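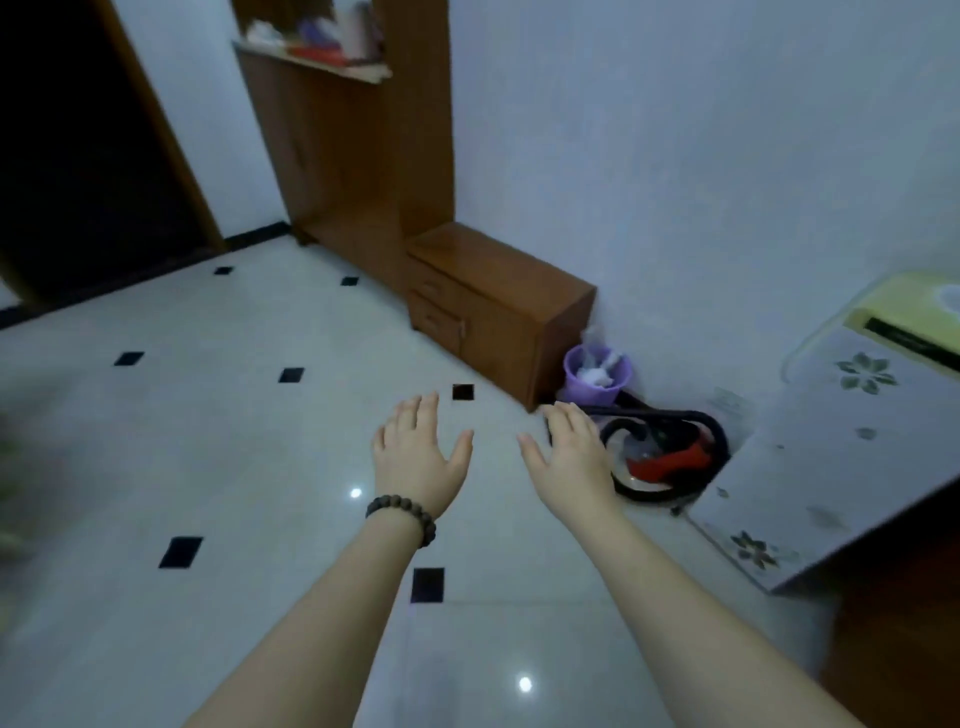 Hanar, March

Cloma build: your questions answered

We get a lot of messages about Cloma, the two-handed helper we are putting together at home, and it seemed kinder to answer them in one place. If yours isn't covered, write to Merike Laur through the contact page. She reads everything and loves a long email.

What is Cloma, in one go?

A pair of arms on a wheeled base, with a head that carries a camera and a small computer. We want it to fetch light things, put them down gently and stay out of people's way while it does. The arms work, the base works, and getting them to work at the same time is what we're enjoying (and shouting at) this spring.

Who is building it?

Merike does the software. Urmas Petrauskas does the metalwork and most of the wiring, and Blažena Tóth designed the hands. Oddur Snorradóttir joined over the winter to help with the base and has already rebuilt it once.

Why do you film your own hands?

It's the quickest way we have found to show the software what reaching looks like! You put the camera on your head, hold your hands out, and do ordinary things at an ordinary speed. The software finds the wrists and fingertips and works out a path. Then we squash that path down to fit arms that are shorter and a good deal stiffer than ours. We have 2,131 clips so far and add to them most evenings.

Do I need a special room for it?

Please don't build one. We use rooms with people's things in them, so a clip may have a vacuum cleaner in it, or a wastebasket full of tissues, or a big appliance with flower decals. A robot for the home has to cope with all of that. Our first clips were done against a plain sheet and the tracker was brilliant right up to the moment we took the sheet down.

Does a shiny floor cause trouble?

Yes, and it was our biggest surprise. Polished tiles throw back the lights as bright white blobs, and our early tracker liked to decide that one of them was a knuckle. The small black squares where the tiles meet are a gift, though. They have hard edges and they stay put, so we use them to work out how the head is moving. If your floor has a pattern, try it before you start taping markers down.

Sleeves or bare arms?

Bare forearms, palms down, fingers apart for the first few seconds of each clip. Loose cuffs hide the wrist, and the wrist is the joint we care about most.

Can I keep jewellery on?

We do. A bracelet of dark beads on the left wrist has turned out to be a handy way for the tracker to tell left from right when the hands cross. Record some clips without it too, or your software will learn the beads and forget the hand.

What does Cloma practise with?

Plastic water bottles, mainly. They're light, they survive a fall, and every kitchen has them. See-through plastic is hard for the camera, so the labels and caps do much of the work. A big 6-litre jug is a different job from a half-litre bottle: the small ones can be gripped round the middle, and the jug needs both hands. Cloma can manage the small ones. The jug is still ahead of us. 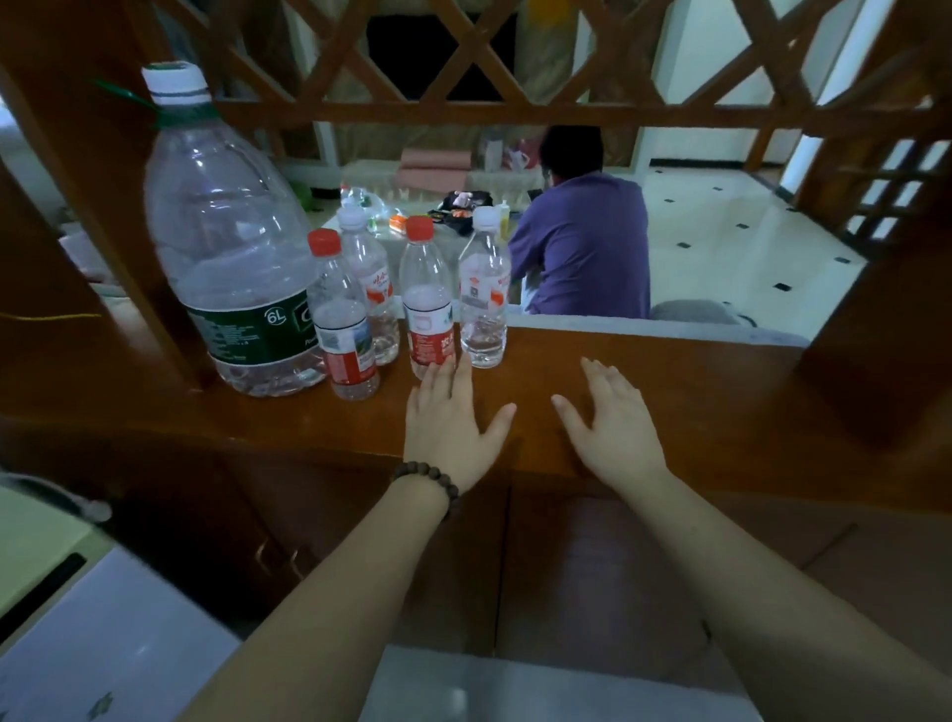 Hands resting on the wooden counter ledge, beside the 6L jug and the smaller bottles.

Why start with the palms flat on a counter?

A flat, still hand gives the tracker a clean beginning, and a ledge sets the height. From there we lift, reach and come back to the same spot. Blažena calls it the piano pose and now we all do.

How many motors are there?

13 in the arms and hands, and 3 in the base. Urmas would like more in the wrists. We'll see!

How heavy is it?

11 kilos without the battery. One person can carry it upstairs, though two make a better job of the doorways.

Is it safe around people?

We treat it as a machine that might do something silly. The arms run at low speed, there is a big stop button on the base, and somebody stands within reach of it whenever the motors have power. Clips are another matter - ask anyone who might be in view before you record, even if only their back will show.

Can I have the plans?

The arm drawings are ready and Merike will send them to anyone who asks. The hand drawings need another tidy first. The base drawings are wrong in several places, and Oddur is working through them now.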